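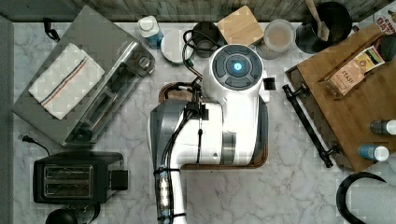
Moving out of my rental in March and trying to get the whole deposit back. It's 300 and I kinda need it. The landlord's checklist has 11 things on it and the kitchen is the one I'm worried about. Counters are white marble with gray veins, there's a beat up wood strip along the back, and I have no clue what's safe to use on any of it. Last place I just sprayed everything with Clotari and called it done. The checklist only says "surfaces clean and free of marks." Marks from who?? There were marks when I got here. Also do I have to do inside the vents? And nail holes – fill or leave? Any help apreciated, I have like no time.

Posted by priltau_renter
31/03/2020

mussa71

Did you do a move-in sheet? Find it first. Before you clean anything. If you wrote down the old marks you're mostly ok, if you didn't, look for old photos on your phone. Even a birthday picture with the counter behind it helps.

Ok order. Top down, back of the place to the front door. Vents yes, pull the cover, wash it in the tub, let it dry. Nail holes – read the lease. Mine said leave them, I filled them anyway and the filler didn't match and I got charged for paint. So read it.

Marble: dish soap and warm water, soft cloth, dry it off. No vinegar, no lemon, nothing that says it kills lime scale. Acid eats it and leaves dull spots and those you WILL pay for. I'd skip the Clotari unless the bottle says ok for stone.

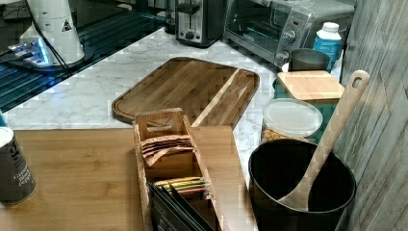 Then do the stuff people forget. Top of the fridge, tops of the doors, the track on the sliding window, light bulbs that are out. My landlord in Imiseck took 71 out of mine and most of it was bulbs and a smoke alarm battery. Bulbs! Take pictures of every room when its empty, lights on, and one of the keys on the counter when you leave. Email them to yourself so there's a date.

apt2120

just hire somebody. cleaners know what landlords look for. got mine all back. cant remember what it cost

slowpacker 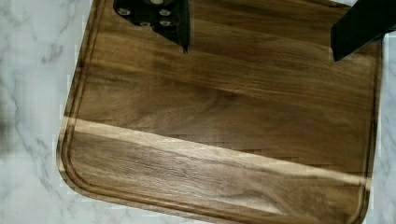 Hiring is fine but get a receipt, mine wanted proof. Other thing, don't pack the kitchen last like I did. You end up wiping around your own stuff. Leave out one pan, a mug, one board and box the rest. If it's a big wood board with a groove around the edge, go along the groove with an old toothbrush, crumbs love it in there, then dry it standing up before it goes in a box. Mine went in damp and smelled awful at the new place. Ask for the walk-through in person too. They said no to me at first, I asked again by email and got it. Give them your new address in writing, the deposit can't find you otherwise.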